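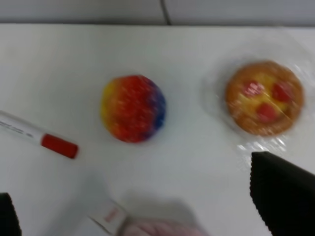

**Food Packaging and Shelf Life, Unit 4: Moisture transfer in wrapped baked goods**

Notes by Noeline Faulkner. Read before the practical. Symbols are the same as in Unit 3.

## 4.1 Water activity

Water content and water activity are different quantities. Content is the mass of water in the product, given on a wet or dry basis. Water activity, a_w, is the vapour pressure of water over the product divided by that of pure water at the same temperature. It runs from 0 to 1.

A biscuit and a sponge cake may be stored in the same room and move in opposite directions. The biscuit, at a low a_w, takes up water and softens. The cake, at a high a_w, loses water and firms up. In both cases the driving force is the difference between the a_w of the product and the relative humidity of the air outside, divided by 100.

Staling of bread is a separate matter. Crumb firms mainly through changes in the starch and will do so in a sealed bag with no loss of mass. Do not use mass loss as a measure of staling in your report.

## 4.2 The sorption isotherm

Plot moisture content (dry basis) against a_w at fixed temperature. For most baked goods the curve is S-shaped. Over the short range that matters for a crisp product it may be treated as a straight line:

m = b · a_w + c

where b is the slope and c the intercept. The fit fails at high a_w, where the curve steepens. Sugar-rich products also show a break where amorphous sugar crystallises and gives up water. Mark this region on your plot and leave it out of the fit.

Adsorption and desorption curves do not coincide. State which one you measured.

## 4.3 Transfer through the film

At steady state, the rate of water gain through a film is

dW/dt = P · A · (p_out − p_in) / x

| Symbol | Meaning | Unit |
|---|---|---|
| W | mass of water gained | g |
| P | permeability of the film | g·m/(m²·day·Pa) |
| A | film area | m² |
| x | film thickness | m |
| p | partial pressure of water vapour | Pa |

Suppliers normally quote a transmission rate (WVTR) in g/(m²·day) at a stated temperature and humidity. It is not a permeability. To convert, multiply by the thickness and divide by the vapour pressure difference used in the test.

Three common errors:

- using the test humidity in place of the storage humidity
- counting the film area once when a flat pouch has a front and a back
- ignoring the seals

The last is the most serious. A channel through a poor end seal can let in more water than the whole of the film. The equation above says nothing about it.

## 4.4 Worked example

A flat pouch has a total film area of 600 cm², or 0.06 m². The transmission rate under storage conditions is 2 g/(m²·day). The product can gain 9 g of water before it is judged soft.

Initial rate of gain: 2 × 0.06 = 0.12 g/day

Time to limit: 9 / 0.12 = 75 days

The result is a lower estimate. As the product takes up water, p_in rises and the rate falls. Section 4.5 of the reader gives the full solution, which uses b from the isotherm.

## 4.5 Problems

1. Repeat the worked example for a pouch with a total film area of 155 cm², all else unchanged. Comment on whether the same limit is reasonable for a smaller pack.
2. The Githolm data set gives mass gain for sealed and unsealed packs. Fit a straight line to the first part of each curve and estimate the share of the gain due to the seals.
3. Explain why doubling the film thickness does not double the shelf life of a pack with a leaking seal.

Reading: Ramanauskas, chapters on sorption and on flexible films. The Jarer notes on seal testing are optional.

Reports go in the Unit 4 folder. Give all masses to the resolution of the balance.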